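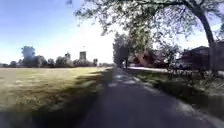
Shade on the path, lawn on the left.

11 Feb 2018

So I've been trying to learn Vietnamese (again!) and this time I think it's sticking. My friend Ánh has me on flash cards, ten minutes before breakfast, and I'm up to 169 words. The goal is 1000 by October, which sounds wild when I type it out, but okay.

The tones are still killing me. I practiced ordering soup all week, walked into Đặng on Saturn Street feeling very brave, and the lady at the counter answered me in English – kindly, but still. I had the soup anyway and it was great.

Next up is numbers, then family words, and there are a LOT of family words. If you've got a podcast you like for beginners, leave it in the comments!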